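**January, after lunch, dye bench**

Okay, batch 11 of the walnut hull brown is out of the pot and I'm much happier with it than I was with the last one! Jade was right that we were rushing the soak. I left the hulls in the bucket a full 3 days this time (lid on, because of the smell) and strained them through the old curtain before anything got near the heat. Kept it at 70 C the whole way, which meant babysitting the dial since that hotplate still drifts up whenever you turn your back on it.

Weighed the dry wool at 722 g before scouring. I forgot to weigh the alum separately, so don't trust the mordant line on the card, I wrote it in from memory. Sebastián, if you still have the scoop note from the Cokum samples, could you tape it in here?

The skeins near the top of the pot came out paler again. More stirring, or a bigger pot, or less wool. I vote bigger pot. Diane says the Beaulieu people are getting rid of a stainless one and she'll ask.

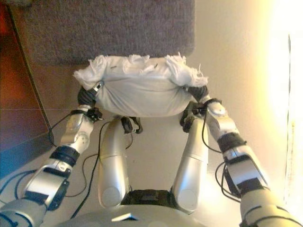 *Pale cloth bundle, fringed along the top, small metal clip at the left.*

Iron dip next. I only did two short lengths and they went from brown to a kind of wet-slate gray in under a minute, so fast I nearly missed it. Gorgeous, but the fiber feels a bit harsh, and Thérèse warned me it gets brittle if you overdo the iron. Rinsed both twice and hung them by the back window, out of the sun.

To do: label the jars (properly, Jaxon, with the date!), test the leftover bath on cotton, order more alum. I also want to try the hulls with no mordant at all, just to see how much we're really getting out of it.

Leftover bath is in the blue bucket under the sink. Please don't dump it.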